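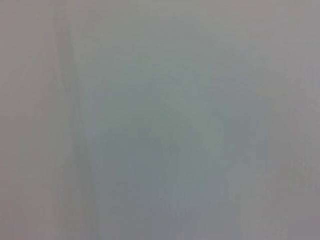
I finally finished the Boncombe loop in December, all 2,387 steps of it (Clémence Langlois kept the tally, bless her), and my knees are still complaining! We set off from the Gallagher parking lot with two thermoses of soup and stopped far too often, mostly so I could talk to other people's dogs.

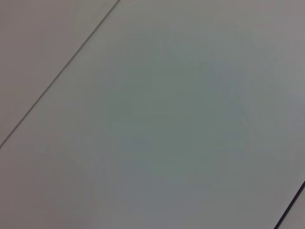

Plovilness Walking Club

Next month Gus Quintanilla is leading the flat route by the canal, so bring a friend who hates hills. We start at 9 a.m. and there's pie afterward – I'm making two, one of them cherry.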